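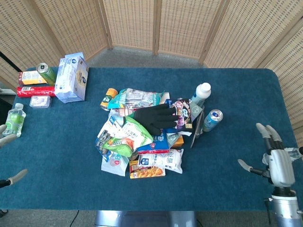

Grocery sorting is the household task of dividing mixed shopping into groups before it is put away. It is usually done on a table or counter, where the goods can be spread out and handled one at a time. Snacks, drinks, baking supplies and household goods often arrive in the same bag and are kept in different places.

Most people start with drinks and other heavy items, which are moved to the side. Boxes are stood upright, and soft bags are laid flat so that they do not crush.

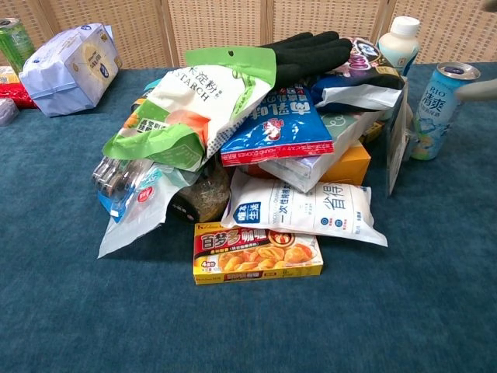
Enda Fahy

Starch is a dry good and is stored with flour and sugar. A resealable bag, such as the green and white one in the pile, can go on the shelf as it is. Cookies are kept with other snacks, away from strong-smelling products. Work gloves and similar goods are taken out of the food and stored separately.

Cloth or felt table covers are sometimes used for sorting. They keep cans from rolling and protect the surface underneath, but crumbs and powder are harder to remove from them than from a bare top.

See also: Pantry; Food storage; Shelf life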